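Foire aux questions des abonnés – Hockey Club Vanadance

Les réponses qui suivent valent pour la saison à venir. Si la vôtre n'y est pas, le guichet de la patinoire Doolan ouvre à 17 h les soirs d'entraînement, et il a l'habitude.

L'abonnement couvre-t-il les séries ?
Non. Il couvre les matchs à domicile de la saison régulière. Les séries se paient à part, avec une priorité d'achat de 48 heures pour les abonnés. Nous reconnaissons que la question s'est peu posée ces dernières années.

Puis-je garder ma place de la saison dernière ?
Oui, à condition de renouveler avant la fin de la période réservée. Passé ce délai, votre siège redevient un siège comme un autre, même si vous y avez gravé vos initiales. Surtout si vous y avez gravé vos initiales.

Combien de places compte la patinoire ?
3000, dont 2000 assises. Les autres sont debout, derrière le but côté parking, là où l'on voit très bien la moitié de la glace et où l'on devine le reste au bruit.

Quel est le prix du tarif réduit ?
79 euros pour les moins de 17 ans, les étudiants et les demandeurs d'emploi, sur justificatif. Supporter les Vanadance depuis longtemps n'est pas un justificatif, malgré plusieurs dossiers bien argumentés.

Que se passe-t-il si un match est reporté ?
Votre carte reste valable pour la nouvelle date. En cas de panne de la surfaceuse pendant un tiers-temps, le match n'est pas reporté, il est simplement plus long. La buvette reste ouverte.

Puis-je prêter ma carte ?
Oui, au tarif plein uniquement. Le transfert se fait dans l'application Flitia, rubrique « Mes billets », jusqu'à une heure avant le coup d'envoi. Pour une carte à tarif réduit, votre beau-frère de quarante ans devra acheter un billet.

L'application Flitia ne reconnaît pas mon mot de passe. Que faire ?
Tous les mots de passe ont été remis à zéro en avril. Cliquez sur « Mot de passe oublié », puis regardez dans vos courriers indésirables, où nos messages ont visiblement leurs habitudes.

Peut-on apporter un tambour ?
Un par groupe, en tribune debout seulement, et déclaré à l'entrée. Les cornes à gaz restent interdites dans toute la patinoire. Les cloches de vache sont tolérées jusqu'à nouvel ordre. 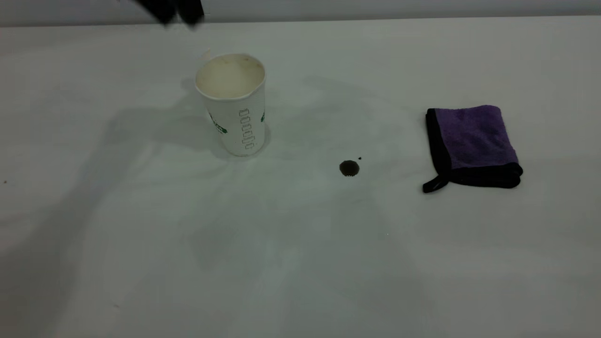
DOOLAN, 4 juin 2019 – Les questions ci-dessous ont été ajoutées après l'ouverture des renouvellements.

Pourquoi le derby contre Rurner est-il hors abonnement ?
Il ne l'est plus. Vous avez été nombreux à nous écrire, parfois en majuscules. Le derby à domicile est compris dans toutes les formules, y compris celles déjà payées.

Peut-on régler en plusieurs fois ?
En trois fois sans frais, au guichet ou en ligne. Les chèques sont acceptés au guichet, les promesses non.

Y a-t-il du chauffage en tribune ?
Il y a des radiateurs au-dessus des rangs A à D. Ils chauffent le plafond avec beaucoup de régularité. Prévoyez une couverture.

Quand ma carte sera-t-elle disponible ?
Les cartes se retirent au guichet à partir du premier match amical, avec une pièce d'identité. Nous n'envoyons rien par la poste.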